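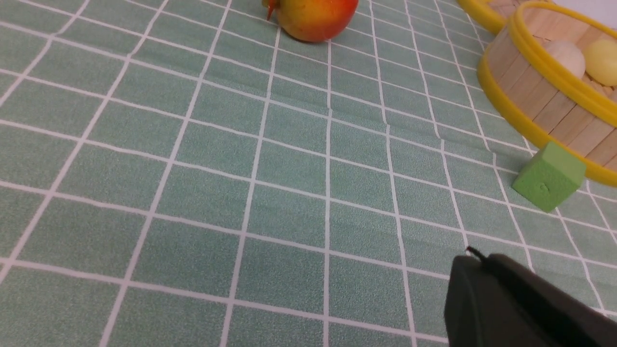
One reviewer of our earlier report objected that a task like clearing a table is already solved, that any decent arm can put fruit in a tub, and that the field should move on to laundry. We do not share that confidence, and the results in this section are the reason.

Home | Issues | Authors | Subscribe | Search

4.2 Table clearing

Figure 3. Wrist view during table clearing, with fruit, container and green block on the gridded cloth.

The Bandara task set asks for very little. Small items lie on a table covered with a cloth, and the machine must put each one into an open container without tipping the container over. A child of four does it while talking about something else. We ran 238 trials with the Plutirix policy, using the weights its authors released and the settings they recommend.

The policy finished 62 of them. We counted a trial as finished only if every item was inside and the container still stood upright. Published scores for tasks of this type often give credit for each item moved, and under that rule the same runs look a good deal better. We doubt that a person who came home to half a cleared table would accept such bookkeeping.

Cloth was a larger problem than we expected. A ripple like the shallow one in Figure 3 bends the printed lines and slightly changes the height of whatever rests on it. In 36 trials the fingers closed on fabric as well as the item, and the cloth came along. Small blocks lying close to a container wall were also hard, as the approach leaves little room for a finger on that side. Round fruit gave fewer failures, though it rolled when touched off center.

Speed deserves a word. The median finished trial took more than 6 minutes. Zinside's marketing material speaks of "household pace," a term we could not find defined anywhere.

We also tried the Fliletti grasp planner on the same layouts. It pulled the cloth less often and dropped items more often, so the overall picture hardly changed. Neither system noticed when it had failed. Both went on to the next item, and a person had to step in.

Last updated: 2025-03-24

Contact the editors | Copyright the authors | Back to top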